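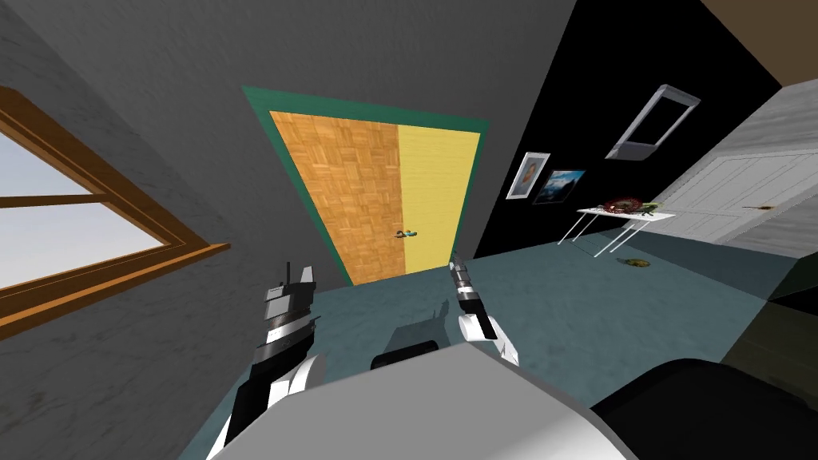 Ballpark Shuffle: a data card for baseball attendance and travel

Hello, and thanks for having a look. I put this dataset together because I wanted to know what happens to a club's crowds when it moves some of its home games to another ground. I'd read plenty of opinions and couldn't find a tidy table anywhere, so I made one. It covers a small summer league I've followed for years, and it is very much a one-person job, so please be kind!

What you get

There are 480 rows in games.csv, one for each game played. Each row has the season, the home club, the visiting club, the ground, the start time, the paid attendance and the final score. A second file, grounds.csv, has one row per ground with its capacity, whether there's a roof over any of the seats, and how far it is from the nearest railway station (on foot, by the route I would walk, so take that with a pinch of salt).

The club most people will want is Drollau. They played their home games in two towns for several seasons, mostly at the old ground by the river and the rest over in Skamari, where the council had built a nice new place that holds 2000 and then found it had no team to put in it. Wollus and Pacheco stayed put the whole time, so I use them as my comparison clubs. Pacheco had a dreadful run on the pitch in the middle of it all, and I'd keep that in mind before reading much into their crowds.

Where the numbers came from

Mostly from printed programmes and the league's yearly handbook. Where the two disagreed I took the handbook figure and put the programme figure in the column called alt_att, so you can swap them if you like. For 31 games I found no attendance at all. Those cells are blank — please don't read them as zero, as I did in my first draft, which made Skamari look like a ghost town.

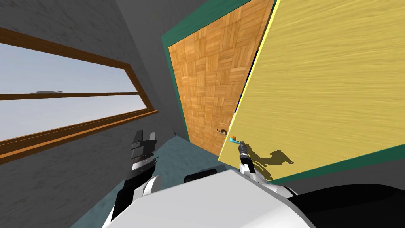 Rain was the other headache. A game stopped before the fifth inning and played again later shows up once, on the date it was finished, with the crowd from that second day. A double-header is two rows with the same attendance in both, and the dh column is set to 1. If you're adding up season totals, drop one of each pair or you'll count everybody twice.

Columns that need a word of warning

start_time is local and on the 24-hour clock. A few early programmes only said "evening", and I've left those as the word, so your software may grumble when it tries to read the column as a time.

ground_id is the ground the game was really played at, even when the handbook lists it somewhere else. Drollau switched a handful of games at short notice and the handbook never caught up.

att is paid tickets, so season-ticket holders who stayed at home are still in there. I'd love turnstile counts, but I don't think the league ever kept them.

Things I'd be careful about

Please don't use this to argue that splitting a season works or doesn't work for some big-league club. These are little grounds with cheap tickets, and plenty of the people in them walked there. The Skamari games also fell mostly in the school holidays, which muddies any straight comparison with the river ground. I had a go at matching games by month and by opponent and was left with 94 I was happy to compare, and my feeling is that the gap shrinks quite a bit once you do that. Have a go yourself and tell me if you get something different.

Updates

Last changed 29 Jun 2020. I fixed two swapped scores in the Wollus away games and tidied up the spelling of the ground names. The next round will be in January, when I've got the new handbook and a bit of free time. If you spot a mistake before then, open an issue with the row number and where you found the right figure, and I'll put it in with the rest.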